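Tovard tall glazed doors, reviewed after 11 months

We bought these doors for a ground floor unit in Studthorpe that we use as a shared workroom. It is one big room with a high ceiling and a mezzanine at one end, and before the doors went in there was only a stud partition between the room and the entrance corridor. The partition was ugly and the corridor was dark. We wanted something that would let the light through, keep the noise in and lock at night.

Tovard make a few ranges. Ours is the tall one with black frames and fixed panes over the doors (transoms, if you want to look them up). We went through a dealer, Cruickshank, who measured up, placed the order and sent the fitters. The bill for the doors and fitting came to £3414. Delivery was another £200, which was in the quote but on the second page, so read the second page.

What follows is how they have been to live with. I paid the full price and have no connection with either company.

Ordering

You choose the overall size, which way each door opens, the handle, the latch and the glass for each section. The glass is the part to think about. Clear is the standard. Frosted costs more and can be had in any one section or in all of them. We had one section frosted and left everything else clear. The order form has a drawing on it and you mark each section by hand. Keep a copy of it. When ours was typed up at the other end, the frosted section had moved one place along, and it was only picked up because I had my copy next to me when the confirmation came through.

After that there was a long wait. The lead time we were given was fair and they kept to it, but I would not book a decorator on the strength of it. Ours had to be moved once because the doors were ready and the floor wasn't, which was our fault.

Fitting

The fitters came at 8 in the morning and were gone by the end of the afternoon. The opening has to be square before they start. Ours was out at the top corner and they packed it, then covered the gap with a trim in the same black. I know it is there, so I see it, but visitors don't.

Check the floor before you order. The doors have a small gap underneath and no raised threshold, and if the floor rises anywhere inside the swing they will catch. We had a high spot ground down beforehand. Cruickshank did mention this at the survey, to be fair to them.

The doors open to 90 degrees and stop there unless you ask for the wider hinge. I wish I had asked. It is fine for people walking in and out, but when we bring in anything long we have to stand it up and turn it in the doorway. The wider hinge was not expensive and it cannot be swapped in later without taking the doors off.

How they look

They look good. The black frames are thick but you still notice the glass first, and from the corridor you can see right through to the big white wall at the far side of the room. We have kept that wall plain apart from a switch plate. The frames go well with the black railing on the mezzanine, which was here already. The blacks are not an exact match if you hold a sample up to both, but they are far enough apart that it doesn't matter.

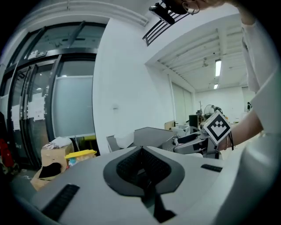
Doors on the left, with the frosted section to the right of the clear ones. Mezzanine railing at the top.

The transoms make the room seem taller. They also pick up reflections of the ceiling lights, and in the evening this is quite strong. I don't mind it. One person who works here does, and sits facing the other way.

Light

This was the reason for buying them and it has worked. The corridor used to need its light on all day. In summer it now stays off until the evening, and in winter we put it on in the middle of the afternoon. The frosted section lets through nearly as much light as the clear ones. You get a soft white panel and can't make out what is on the other side unless somebody stands close up against it.

If I did it again I would have two sections frosted. With one, you can still see most of the room from the corridor, and anybody waiting out there tends to look in. You get used to it, but new people remark on it.

Noise

Fair to middling. With the doors shut, ordinary talking in the corridor becomes a murmur. A telephone still comes through clearly and so does laughter. The weak point is the gap at the bottom. There is a drop seal you can buy which lowers as the door closes, and I have since tried one on a friend's set. It helps a fair bit. It should be offered on the form and it isn't, you have to ask for it.

There is some rattle as well. When the street door is pulled open quickly, the change in air makes the leaves move against the latch. Tightening the keep plate cured most of this. It took five minutes with a screwdriver.

The latch

The latch is made by Clikellow, and it is the part I like least. It is a roller type, so you can push or pull the door without turning anything, and when it is properly set it has a neat, firm feel. It does not stay properly set. I have adjusted it three times. The screw is on the edge of the door, near the handle, and a quarter turn either way is enough. Too loose and the doors drift open, too tight and you have to put your shoulder to them.

I rang Cruickshank after the second time and they sent a replacement without argument. The replacement does the same thing, more slowly. I now think it is just how the latch is, and I keep a screwdriver in the drawer by the kettle.

The lock is separate and has given no trouble.

Seeing the glass

Tall clear glass is easy to walk into, and you should plan for this from the start. Tovard sell a set of dots and lines to stick on, which I thought dear for what they are. We have sheets of white paper taped up at about mid-height instead, put there as a stopgap and still there. They do the job and they are useful for notices. They do not look smart. I will buy the proper markings at some point, or have a strip of frosted film cut locally, which I am told comes out cheaper.

If you use tape, use one that peels. We started with ordinary clear tape and it left a line of glue that took white spirit and a good deal of rubbing to shift. The frosted glass is worse for this than the clear, so keep tape off it altogether.

Cleaning

Clear glass shows every finger mark, mostly at hand height next to the handles. Warm water with a drop of washing-up liquid and a rubber blade does it, and I go over them once a week. The transoms need a ladder or a long pole. I use a pole and do them when I remember.

The frames collect dust along the horizontal bars. On black you see it sooner than you would on white. A dry paintbrush is quicker than a cloth for getting into the corners.

The finish has held up. There is one chip low down where a trolley caught it, and I touched it in with the small pot of paint that came with the doors. The repair is slightly shinier than the rest.

Heat

I expected the room to be colder than it was with the partition and I can't say that I have noticed a difference. The bills have not changed enough to draw anything from. Close to the doors, sitting still in January, there is a draught at ankle level. It is the same gap again.

Would I buy them again

Yes, with the wider hinge, the drop seal, a second frosted section and a different latch if they will fit one. The doors are well made and they have changed the corridor from somewhere you hurried through into a place where people stop and talk. The price is high. I had a cheaper quote from a firm who wanted to use thinner frames and one large pane per door, and I still think the Tovard ones were the better buy for an opening this tall.

For a normal-height doorway in a house I would look at something less costly. A lot of what you pay for is the height.

Marks out of ten: looks nine, light nine, noise six, latch four, value seven.

Comments

draughtyhall
Useful, thanks. We have the same doors in the standard height and the same latch problem. A dab of thread lock on the adjusting screw has kept ours steady since May. Use the weak sort or you'll never move it again.

pottingshed2
Did they charge extra for the trim where the opening was out of square? We are being quoted for it separately and I wondered if that was usual.

Author reply
No, it was included in ours. I would query it, and ask whether they will take it off if the opening turns out to be square on the day.

greenkettle
We went for all frosted and I regret it a little. It is private but you can't tell if anyone is coming the other way, and we have had a couple of near misses with hot drinks. One or two sections sounds about right to me.

stairs_and_all
Seconding the drop seal. Ask for it before the doors are made, as it goes in a groove along the bottom and it's a messy job afterwards.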